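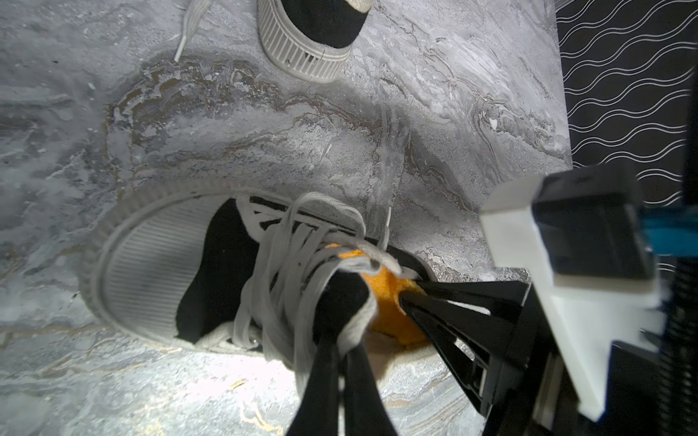

November
By Leonora Lacson

A robot arm that cleans sneakers is the latest project at the Istier shared workshop, and its builders say it will one day handle the job from laces to lining. That day looks a long way off.

The group calls the machine Stosari. It has two fingers, a camera near the wrist and a parts bill of over $500, not counting the arm. Members have logged 1,306 practice runs at a bench in the back, most of them spent on one step: getting hold of a sponge inside a shoe. By the group's own notes, a good run takes 60 seconds. A person with a brush could be on to the second shoe by then.

Laces remain the sore spot. They slide under the fingers, and the software has no real plan for them. The builders say more practice will fix it — they said the same in the spring.

A public demo is set for Sunday at 10 a.m. in the Imden Street room. Visitors may bring their own shoes. I plan to bring an old pair.

Contact the newsroom | © Dela Peña Community News | Back to top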